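Inna Nazarenko had the kettle on before I'd even found a chair, and we spent a good while on the weather in Lernton before we got anywhere near the choir.

"I only came to carry the music stands," she told me, laughing. "I was 14, my aunt sang alto, and somebody had to carry them – so there I was!"

She has sung with Kobzar ever since, and these days she looks after its song sheets too, all 2,113 of them. 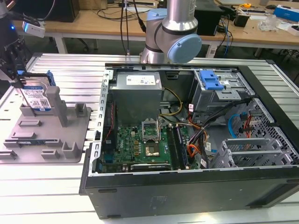 Lernton Quarterly, p. 60

Many came from Oleksandra Prokopenko, who wrote out the harvest songs by hand. "Her sevens look like ones," Inna said fondly, "so we've sung a few verses in a very odd order."

The June concert will be in Bosport, with Vernon Sandhu at the piano. Inna is hoping for a full hall, and for her aunt in the front row.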